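Visit Report: Manipulation Software Group, Katene Laboratory

Prepared by Griet Michiels for the Virgate technical exchange program, 11/24/19

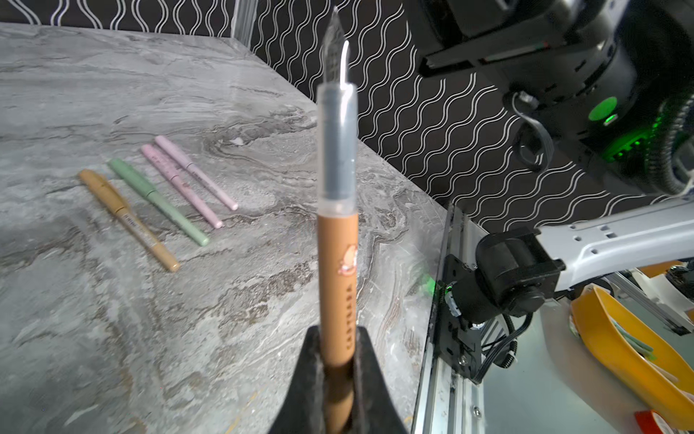 Purpose of the visit

The delegation visited Katene to review the software used on its two-arm tabletop station. Virgate is considering the same planning package, Storkon, for its own benches. The group was received by Elsie Harawira, head of the laboratory, and Rodrigo Lozano, who maintains the control code. Merle Waaka attended for Virgate operations.

Perception

The current task set uses pens and other slim items on a polished marble countertop. Mr. Lozano explained that the swirling veins and bright reflections in the stone are hard on segmentation, as is the black-and-white wavy pattern on the wall behind. The earlier model often took a vein for the edge of an object. The version shown to us was retrained in August on 1,002 labeled views from the wrist camera.

Clear parts remain the weak point. A pen with a transparent, pointed nib section and a frosted grip gives poor edges, and the estimator now fits its pose from the tan barrel alone. The length of the clear section is then taken from a stored model. Capped pens lying side by side are handled as separate instances, each with its own long axis and grasp point.

Planning and control

Storkon plans both arms together and treats a held object as part of the arm that holds it. This matters with an upright pen, which adds a good deal of height above the jaws. The planner keeps a margin of 4 cm between the held item and the other arm. Ms. Harawira noted that cables are not modeled in full – they are covered by simple padded volumes, and some valid paths are lost as a result.

Grip force is set by a separate loop. Operators can change its limits without restarting the planner, a point that Mr. Waaka asked to have recorded.

Tooling

Each run is saved with its camera stream, joint states and planner decisions on one timeline. The replay tool, Vimden, lets a reviewer stop at any point and see which grasps were rejected and for what cause. Carleen Nepia demonstrated a comparison of two planner builds on the same log. Log files are large, and the laboratory keeps full video for six weeks only.

Points for follow-up

Katene will send the calibration procedure for the wrist cameras and the list of known faults in the current Storkon build. Virgate will supply sample parts with clear sections for testing. License terms for Vimden were not discussed and should be raised in writing with Ms. Harawira's office.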